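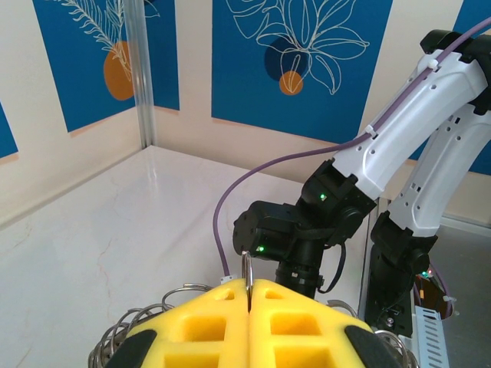
A thin metal ring held between the yellow gripper fingers of one arm, with the second arm beside the table.

DRUROTBY, 6th December. Milis has put a two-armed robot to work on small metal rings at its Drurotby site, taking over a handling job that staff in the parts room have done by hand until now. The system was supplied and set up by Painemal, and the first trials took place in May.

The rings go into fittings that Milis makes for its customer Brimix. Each ring has to be picked up, held upright, checked on both faces and placed in a tray. The job calls for light fingers and steady attention, and people doing it for a full shift have long complained of sore hands and tired eyes.

Under the new arrangement the robot handles 200 rings per batch. An operator loads the rings, starts the batch and looks over the finished tray before it leaves the room. Any ring the robot sets aside goes to a person, who decides whether to keep it or scrap it. The company's target is 400 rings per shift from the cell, the same figure the hand bench worked to.

Four people worked at the hand bench. All of them remain with Milis. Two now run the robot cell, taking turns between loading and inspection, and the others have moved to final assembly, where the company had open positions. Pay grades did not change for those who moved. The operators at the cell moved up one grade after finishing their training.

"The people who knew the rings best were the ones we asked to teach the job," said Ezequiel Prieto, site manager at Milis. "They told us how hard you can pinch a ring before it bends and how to turn it so you can see the inside edge. We wrote that down and worked from it."

The operators also have the authority to stop a batch at any time without asking a supervisor. Stops are recorded in a shift log, which is read at the start of the next shift. Prieto said the log led to several changes over the summer, including a slower approach to the ring and a different loading tray.

"There were weeks when it dropped more than it placed," he said. "We kept the hand bench open through all of that, and it is still there if we need it."

The bench will stay in use for rush orders and for ring sizes the robot has not been set up to handle. New hires in the parts room will continue to learn the hand method before they train on the cell.

Milis has no plans at present to add a second cell at Drurotby. The company will review the work with staff and Painemal next May, and will then decide whether to move other small parts to the system.

Media inquiries may be sent to Ezequiel Prieto at the Milis site office in Drurotby.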